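How I reconcile my bank account each month

I used to put this off until tax time, and it was awful! Now it takes me one cup of tea. I do the books for Cotdale, a tiny craft business, but the steps suit any small outfit.

Start with your closing balance from last month. Mine for July was $634. Then open the bank statement next to your ledger and tick off everything that matches, line by line -- don't fix anything yet, just tick.

Whatever's left is your list. Last time I had 2 leftovers: a cheque for $115 that hadn't cleared, and a supplier bill I'd keyed in as $373 when the bank had a different amount (my typing, sadly).

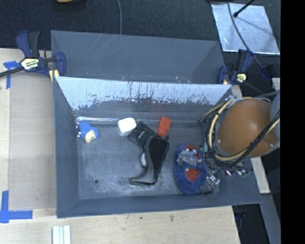
Uncleared cheques stay on the list and carry over. Typing errors get corrected in the ledger, with a quick note saying why. Jean Haldane taught me to date every note, and I'm so glad she did -- my accountant asks about them every single year.

Save the finished page as a PDF and file it with the statement.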